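Teardown cell, weekend notes. Left arm was releasing expansion cards 2 mm high over the tray. Finger pads had worn, so the taught grip point no longer matched.

New pads on, TCP re-taught, payload left alone. Log stood at 2474 cycles.

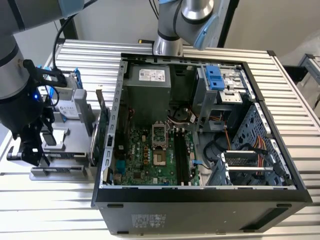 Card bracket goes first, then the drives. Grip force is back at 39 N – any higher and thin brackets bend.

Next pad check in 1000 cycles. Kristof Prins has the offsets if you run the Mevari fixture. Right arm gets its cable check in October.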